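## Wiring the Darnia Bench Power Supply

1. Switch the supply off at the wall and give it 5 minutes to drain before you open the cover.
2. Slide the Mokent fuse into its holder until you feel it click.

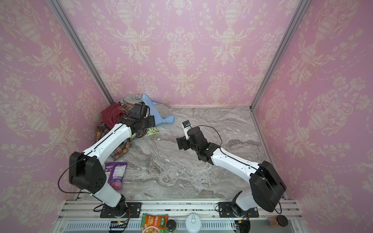
3. Run the red lead to the plus post and the black lead to the minus post, and please do take your time over it!

**Caution:** Never put more than 2 leads on one post, however handy it seems (we know it's tempting).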